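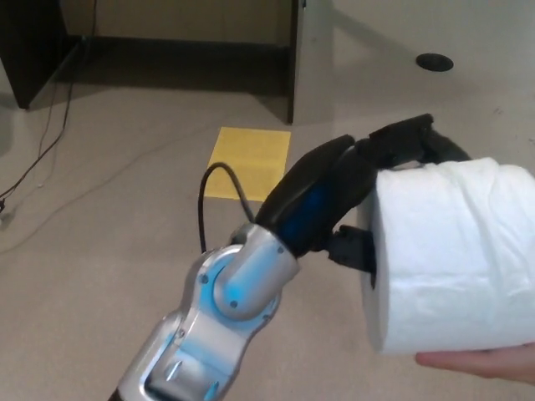 # Chapter 7: Handing objects between people and robots

## 7.1 What this chapter covers

Chapters 5 and 6 dealt with robots that are kept away from people by fences, light curtains and locked doors. This chapter deals with the opposite case, in which a person and a robot hold the same object for a short time. We call this a handover. It may go from person to robot or from robot to person, and the rules for the two are not the same.

By the end of the chapter you should be able to:

- name the phases of a handover and say who is in charge of the object in each
- carry out a simple risk assessment for a handover task
- set sensible limits on speed, gripping force and reach
- write a working instruction that a new member of staff can follow
- keep a handover log and use it to decide when a task needs to be looked at again

You will need the terms *working space*, *protective stop* and *emergency stop* from Chapter 5. If you are unsure of the difference between the two kinds of stop, go back to Section 5.4 before you read on.

## 7.2 Why handovers need their own rules

In a fenced cell, the main safety rule is easy to state: when a person is inside, the robot does not move. A handover breaks that rule on purpose. The hand has to be within reach of the gripper, and at least one of the two has to be moving when they meet.

Three things make this harder than it sounds.

The first is that the object hides things. A person holding a box or a roll from underneath may have fingers on the far side, where neither a camera nor a colleague can see them. A gripper that closes on the object may also close on a fingertip.

The second is that people adjust. If the gripper is slightly off, most people will move the object to meet it. This is helpful and natural, and it also means that the hand is moving towards closing fingers at the worst moment. Trained staff do it as much as beginners do.

The third is that soft objects give poor information. A metal block is either gripped or not gripped. Toilet paper, towels, bread and bandages squash first, and the force reading rises slowly. A gripper set up for rigid parts may go on closing well after it has a good hold.

## 7.3 The phases of a handover

For a person-to-robot handover we use five phases. Other books divide the task differently, but the order of events is much the same.

**Offer.** The person brings the object into the handover zone and holds it still. The robot is stationary, or is moving only outside the zone.

**Approach.** The arm moves towards the object at reduced speed. The person does not move the object to meet it.

**Contact.** One or more parts of the gripper touch the object. The person still carries the full weight.

**Transfer.** The gripper closes and both parties hold the object. This is the phase with the highest risk, and it should be short.

**Release.** The person lets go and withdraws the hand. The robot waits until the hand is clear before it moves away.

In a robot-to-person handover the same names are used, but the robot makes the offer and the person makes the approach. The robot should not open its gripper until it has detected a pull or been given a clear command. Dropping the object is usually the main hazard here, while trapping is the main hazard in the other direction.

> **Rule 7.1** At every moment in a handover, it must be possible to say who is carrying the weight. If it is not possible to say, the task is not ready for use.

## 7.4 Grip type and hand position

The shape of the object decides where the hand can safely go, so grip type and hand position have to be planned together.

Take a hollow roll. It can be gripped in at least three ways. The gripper may close across the outside of the roll, with a finger on each side. It may put a finger into the core and open outwards. Or it may place one finger in or at the core and another over the outside, pinching the thickness of paper between them. The third method holds well with little force, but it brings a finger over the top of the roll, and it leaves only the underside and the far end for the hand.

The working instruction for such a task should therefore state the grip and the hand position in the same line. "Hold the roll from below, palm up, at the end furthest from the arm" is a usable instruction. "Hold the roll safely" is not.

Points to check when choosing a hand position:

1. No part of the hand lies between a gripper finger and the object.
2. The thumb is not inside any opening that the gripper may enter.
3. The person can withdraw the hand in one direct movement.
4. The wrist is not bent back on itself while waiting.
5. The other hand has a place to be, and that place is outside the zone.

Point 5 is the one most often missed. A free hand will drift towards the object to steady it.

## 7.5 The surroundings

A risk assessment that looks only at the arm and the hand is not complete. A person taking part in a handover is looking at the object and does not look down. The floor and the furniture matter as much here as in any other kind of work.

Cables should be routed so that the person does not step over them on the way to or from the handover position. Those that run along the arm need enough slack for its full range of movement. A loop of cable near the wrist should be checked at both ends of travel, once when it is tightest and once when it stands out furthest. Loose paper should be picked up before the session starts. Desks and cabinets within reach of the arm are trapping points and must be entered on the site drawing, even when the programmed path does not go near them.

The lighting should allow the person to see the gripper fingers clearly against the floor or wall behind. Black fingers over a dark floor are hard to judge.

## 7.6 Case study: the Dillow trials

Trisport supplies cleaning and washroom goods to sports halls. In June it began trials at its Dillow site of an arm that takes rolls from a member of staff and places them in a dispenser tray. Nouhaila Belhaj ran the trials and Godfrey Mwakyusa wrote the risk assessment.

The first working instruction ran to four pages. Staff were asked to read it and sign it, and all of them did. Over the trial period the team logged 3,062 handovers. Of these, 407 ended in a protective stop. There were no injuries.

Mwakyusa sorted the stops by phase. The largest group, 19 short of half the total, took place during approach. In nearly all of these the person had moved the roll towards the gripper, and the arm had stopped as it was meant to. A second group took place during transfer, when the person let go early and the roll tipped.

The team made two changes. The arm was given a short pause at the edge of the handover zone, with a tone at the start and end of it. The four pages were replaced by a single card fixed at eye level:

> Hold from below. Keep still. Wait for the second tone. Let go when you feel the roll held. Hand down by your side.

In the second part of the trial, 1,347 handovers were logged and far fewer ended in a stop. Belhaj's report is careful on this point. The staff were also more experienced by then, and the report does not claim to separate the effect of the card from the effect of practice. It does recommend that new staff be logged separately for their first week, and we return to this in Section 7.12.

Two features of the case deserve attention. The protective stops were treated as information and no one was blamed for causing one. If staff are criticised for stops, they will find ways to avoid triggering them, and some of those ways are dangerous. The second feature is that the log recorded the phase. A log that says only "robot stopped" would not have led to either change.

## 7.7 Duties of the people involved

Every handover task should have three named roles. In a small workplace one person may hold two of them, but the operator should not also be the supervisor during the same session.

| Role | Main duties |
|---|---|
| Operator | Holds or receives the object, follows the card, reports anything unusual |
| Supervisor | Stands within reach of the emergency stop, watches the hand and not the screen |
| Task owner | Keeps the risk assessment and log up to date, approves changes |

The supervisor's position must be marked. It should give a view of the operator's hand from the side, and the supervisor should not have to cross the arm's working space to reach the stop.

Any change to the gripper, the object, the speed or the floor layout goes to the task owner before work starts again. A change of supplier counts as a change of object. A softer roll or a narrower core can alter the grip enough to make the old hand position unsafe.

## Before you go on

1. A gripper places one finger in the core of a roll and another over its outside. Sketch the roll from the end and shade the areas where a hand should not be placed.
2. Explain why a protective stop during approach is less serious than one during transfer.
3. Rewrite the Dillow card for a robot-to-person handover of the same roll. Keep it to five short sentences.
4. Choose a room you know well. List the items on or near the floor that would need to be moved or marked before a handover task could take place there.

Section 7.8 sets out the risk assessment form used in the rest of the book. A blank copy is printed in Appendix C.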